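Keeping Cool at the Desk
How small offices are rethinking ventilation

The trouble at Gravevetti started in August, when the carbon dioxide reading on the second floor reached 1020 parts per million by mid-afternoon. The air handler was running normally. Its supply dampers, set for an older floor plan, were sending most of the fresh air into a storage room.

Desk work is sensitive to this kind of fault. People sit in one spot for hours, and a stale corner stays stale.

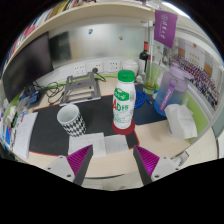
One reader, writing in after our spring issue, objected that carbon dioxide is a poor stand-in for comfort and that humidity should be logged first. The point is fair. Woludex now sells a wall sensor that records both at intervals of 5 minutes, and Gravevetti mounted 2 of them at seated head height, away from windows and supply vents.

The logs showed that temperature had drifted too. Late in the day the west side held at 77 degrees Fahrenheit while the thermostat, mounted in a hallway, called for no cooling. 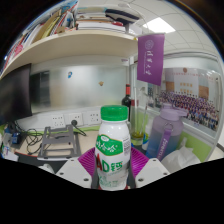 Moving the thermostat was the cheap part. Rebalancing the dampers took longer — the original drawings from Van Acker did not match the ductwork above the ceiling — and each branch had to be measured with a flow hood before it could be adjusted. The Katberg office, which has the same air handler, is next on the schedule.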